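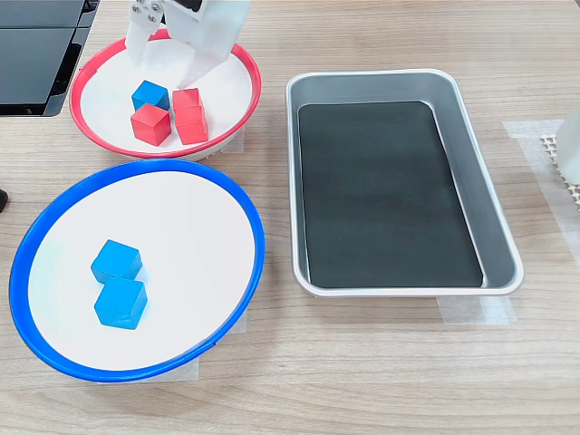
Trarlow Tabletop Oil, 510 ml

A plain oil for wood tables that have seen some life. Wipe it on with a rag, go and find something else to do, and buff off the extra after 28 minutes. One can covers around 60 square feet, or one dining table and a good deal of your sleeve.

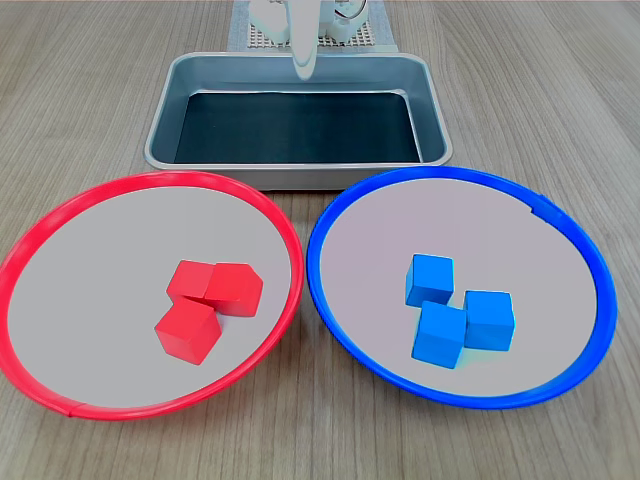
Product notes by Cledwyn Lougher
Updated January 31, 2022

I have oiled the same table every September for years, mostly to avoid cleaning the gutters. Trarlow smells faintly of nuts and dries to a low sheen. It will not hide a burn mark - for that, Wurnthorpe makes a nice tablecloth.

Two thin coats beat one thick one. The thick one stays tacky, and your mail will stick to it.

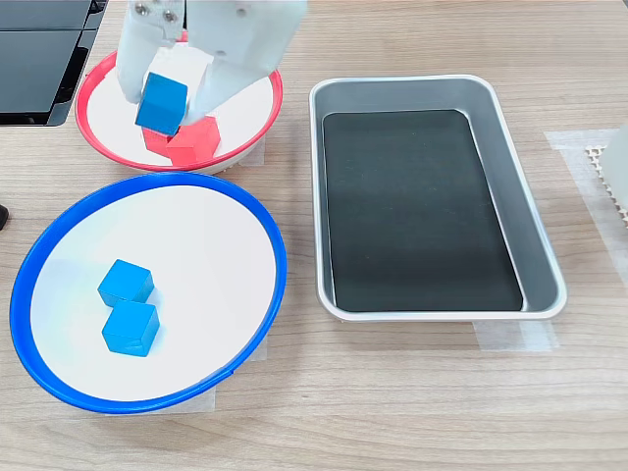
Leave 4 hours between coats, longer if the house is damp. Lay used rags flat outdoors to dry, as oily rags in a heap can catch fire. Fits the Bakatholm applicator pad, sold separately.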